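Clothes hangers, again

March is when the heavy coats go to the back of the wardrobe at our place, and every year I end up with more hangers than rail. Last year I bagged the surplus and forgot about it. This year I measured.

The rail in the Pokwood wardrobe is 113 cm of usable length. With wire hangers you can crush an absurd number of shirts into that, and they come out looking it. I've been moving everything over to grey moulded plastic, which takes up more room per garment but holds a shoulder properly. A basket goes beside the work surface, and whatever is being kept goes into it.

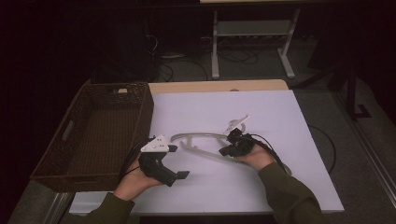
Parsons wrote in under the last wardrobe post to say that plastic is a false economy, that the neck always goes first, and that a decent timber hanger will outlast the coat. Fair point on coats. For shirts and light knits I don't see the load getting anywhere near enough to matter, and timber is far too thick for a rail of this length.

The basket needs a word. Mine is a shallow brown woven one with a handle slot in the end. A hanger is an awkward thing to store in any container, as the hook is on a different axis from everything you want to stack. Lay the first one with the hook towards the back rim and keep the rest the same way round. Alternating them looks tidier for the first few and then the hooks lock into the lower bars.

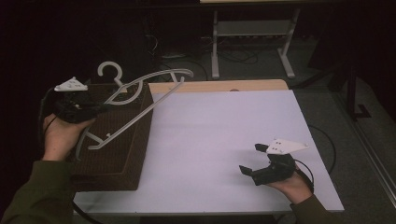

Grey hanger, partly over the basket.

Sorting is done flat on a pale surface, where a hairline crack shows up better than it does against carpet or a doona. I check three areas: the neck where it meets the arms, the ends of the shoulders, and the lower bar. Flex the bar gently with the hook lying flat. If it creaks, bin it. Small loose clips get put to one side and dealt with at the end, or they travel to the bottom of the basket and stay there until the following March.
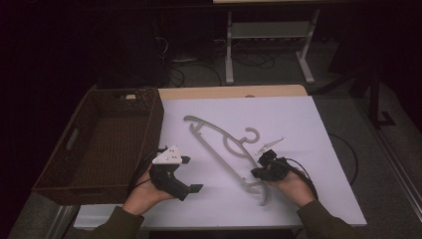
Shape and spacing

The shoulder slope matters more than the overall width. Too flat and a knit grows a pair of horns — too steep and anything with a wide neck slides off. Notches help with straps and do nothing for shirts. I like a lower bar that runs straight, for trousers, although folded denim still creeps to one end over a few weeks.

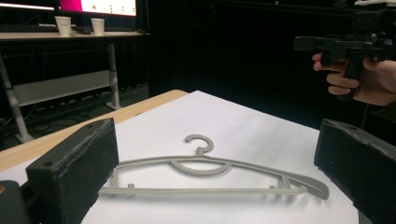 What went where

The old Zondari cupboard in the hall has a 60 cm rail and now holds guest hangers only. Everything else is in the main wardrobe, lightest at the left. I had 136 hangers on the list before starting, wire included. The wire ones are tied in a bundle for the Grultport tip shop, if they'll have them.

Still to do: the top shelf, and a second basket for scarves.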